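20 July 2026
Senyo Gyamfi

Part 4: Filling the loop and getting the air out

Right, you've got your Velance underfloor kit laid and the manifold on the wall, so now we can put some water in it. I did mine in April and went wrong at step 3, so read to the end before you touch a valve!

1. Shut every loop on the manifold except the first one. Clockwise is shut on the Velance (the older Jorkus ones go the other way, which caught me out).

2. Push one hose onto the fill valve and the other onto the drain valve. Run the drain hose outside or into a big bucket. Mine holds 15 litres and I emptied it more often than I'd like.

3. Open the drain valve first, then the fill valve. Do it slowly. I opened mine full blast and the hose came off and soaked the hall.

CAUTION: Keep the pump switched off until all the loops are full. Running it dry can wreck the seals.

4. Let the water run until you stop seeing bubbles at the drain end. My longest loop, 58 metres, took 22 minutes, and the short one under the loo was done before I'd finished my tea.

5. Shut that loop, open the next, and carry on along the row. I ticked them off in pencil on the wall.

NOTE: If one loop keeps spitting air, leave it and come back after the others. A bit of patience sorts most of it.

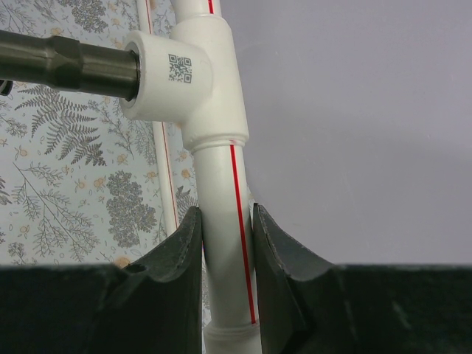 6. Once the last loop is clear, close the drain valve, let the gauge creep up to the mark in your booklet, then close the fill valve. Open all the loops again.

7. Go round with a dry bit of kitchen roll and wipe every joint. A slow weep shows up on paper long before you'd spot it by eye. Nip up anything damp by a quarter turn and wipe it again.

8. Leave it overnight and check the gauge in the morning. Mixing valve settings are in Part 5.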